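Gingate / bench 2 / May, started 8:40

Picking up from where Shobha left the tin task. Target for this batch is still 2000 demos across all the objects, tin is the one we're behind on. Plan for today: 24 per person per start layout, 6 layouts. Me, Indira, Wilmer in the afternoon.

Hand tool B. Tool A is with Manikandan, trigger sticks on release.

8:55 - calibration sweep, fine on the second try. First try I moved too fast and tracking dropped. SLOW at the corners. Wrote it on the tape on the handle too.

9:10 - layout 1. Tin far side, start pose low over the near side, jaws fully open. Approach, close on the wall, lift, set down on the left half, open, back off. Count one full second with the jaws open before ending the take, otherwise the trimmer eats the release and we get demos which end with the thing still gripped. That was the whole problem with the last batch from Zullodness, Senthil spent two days re-cutting those.

Layout 1 done, 24 good, 3 binned. Two were me starting to record before the tool was in position, one I knocked the tin over.

9:50 - layout 2, same but come in from the right. Slower than expected. My wrist wants to roll about halfway and then the tin comes up tilted. Kept the tilted ones. Indira thinks they should get their own tag instead of going in with the rest, I said tag "tilt" in the notes field and Senthil can filter. Need to ask him if he reads the notes field at all.

10:30 - stopped to look at fingers. Edges are wearing along the top. Not sure it matters for the grip but it will matter for how they look, the old batch was shot with fresh ones and if we swap halfway through we have two looks in one set. Leaving them on until the tin batch is finished, then swap both together. Spare pairs are in the Pai box under the bench, bottom layer.
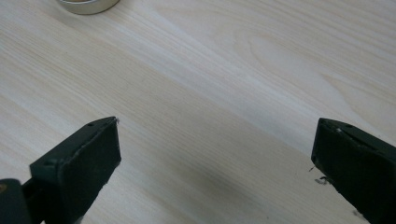 Also start poses. Went back through the first takes on the laptop and mine are too alike, same height every time, same wide open jaw. Wilmer's are all over the place and his are the ones the last model did best with (small sample, I know). So from layout 3 on: vary start height, vary how far back, and begin 6 of each 24 with the tin right out of view so there's some searching in there. No searching at all so far except by accident.

11:15 - layout 3. Did the out of view ones first to get them over with. Harder than it sounds, I know where the tin is so I go straight to it. Got Indira to move it while I looked at the wall. Much better, you can see the hesitation in the playback. Probaly do all of them this way.

Light got brighter mid layout, blinds down at 11:30. Left the earlier takes in.

12:05 - checked upload. Worar sync stuck on layout 2, restarted, went through. Do not delete off the card until the number on the Worar page matches the sheet, it says "complete" before it is complete.

Lunch

13:20 - Wilmer on layout 4, me logging. He closes much softer than I do. Two slips in the first ten, both recovered in the same take, so kept as "recover". We want more of these, Shobha asked for them back when we set up the sheet and we keep throwing them out as fails. A slip followed by a regrasp is NOT a fail. A slip and you give up is a fail.

14:40 - layout 4 done. 5 started. Battery at a third, swapped.

15:30 - Indira on 5, finished. Layout 6 not happening today, arms are done and the takes get sloppy when teh arms are done.

For tomorrow
- layout 6, all three of us
- redo my layout 1 starts? ask Senthil first, might be enough variety from the others
- wipe down the bench before calibration, bits on it again
- trigger spring for tool A, Manikandan has the part number
- agree on tilt tag, put it in the sheet as a real column
- shorter sessions, 40 min then switch

Sheet is up to date through layout 5. Card 2 still needs copying, it's in the tray with the blue tape.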